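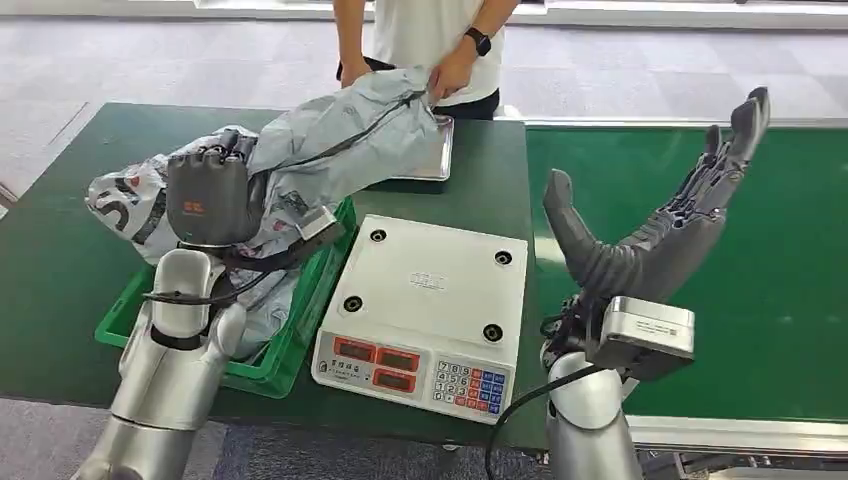

Search stories, clubs, results

Second Serve

Friday, May 25, 2018
By the Flindel Baseliner

15 shares | 2 comments

Rain at Flindel again. Third time since breakfast. I'm under the awning with my bag between my feet and the semi stuck at a set all, four-three, my serve to come. If it comes.

The girl from Vison is at the other end of the bench. Headphones in. Seventeen, maybe. She hits the ball like it owes her money and hasn't looked at me once all day, not at the toss, not at the change of ends. I've got a knee brace older than her backhand.

Winner plays tomorrow at ten. Winner of that gets the wildcard into Nonetti, main draw, proper hotel, proper lines people. Loser gets petrol money and a sausage.

I did Nonetti once. December, years back, forty in the shade and no shade. Lost first round and cried in the car park behind a Paul drinks van, and then drove home with the windows down because the aircon had carked it. Told everyone I'd had a ball. I have been telling it as a funny story ever since.

The referee comes out, sticks a thumb on the baseline, goes back in. Nothing said.

Mum rings. I let it ring. She rings again.

"Are you winning?"

"It's raining."

"But were you winning?"

"Sort of. Four-three."

"Who to?"

"Me. I think. Mum, I've got to keep my hands warm."

Which isn't even a thing. She lets me have it though.

Racquet check. The good one went at the end of the first set, a string right in the middle, ping, on a second serve of all things. The spare is strung too tight. Everyone told me, 24 kilos is plenty, don't go over. I went over. Now every ball comes off it like a plate off a bench and my elbow knows all about it.

One more match in the arm. Maybe. Two if I cheat and slice everything.

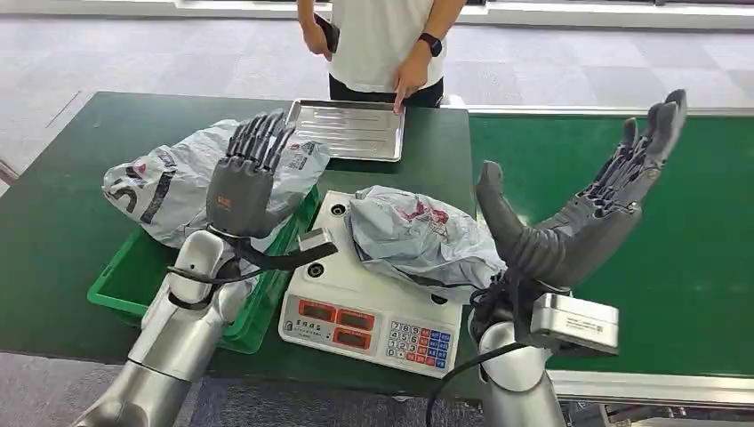 The squeegee blokes come out at twenty past three. Proper hurry on them, which means the referee's seen something on the radar. I stand up and the knee says no. I sit down. Stand up slower.

She's taken the headphones out.

"What tension's that?" she says. First words all day.

"Too much."

"Mine's rubbish too." She holds it up. Fraying, two strings about to go, you can see the notches from here. "It's my only one. The other one's in Vison. In the hall. I can see it in my head, in the hall."

I laughed. Couldn't help it. She sort of did.

And here's the part I've gone over since, in the shower, at the lights, everywhere. I could have said bad luck. People do. People have said it to me. A racquet goes at four-three in the third and you play on with whatever you've got or you don't play on, and its nobody's fault but yours.

My knee was ticking. The court was steaming a bit in one corner. I unzipped the bag.

Old one, right at the bottom, under the towel. The Nonetti racquet. Grip gone black. I'd had it restrung at Easter, dunno why, never hit with it. Soft. Lovely and soft. I'd forgotten it was even in there, or I'd told myself that.

I could've used it myself. That's the thing. All through that second set, I could've.

"If yours goes," I said, and put it on the bench between us.

She looked at it. Looked at me. Didn't say thanks, she's seventeen.

"Time, please," from the referee.

So. I held for five-three. Best service game of the day, elbow screaming. She held. I served for it, and at thirty-all her string went, ping, you could hear it on the far courts. Won the point anyway, with the broken one, a dead little forehand that just fell over the net. Then she walked to the bench and picked up mine.

I bounced the ball. Bounced it agian. Break point, and my own racquet waiting down the other end, and I remember thinking how quiet it looked in her hand.

Then I threw the ball up.

2 comments

More from Flindel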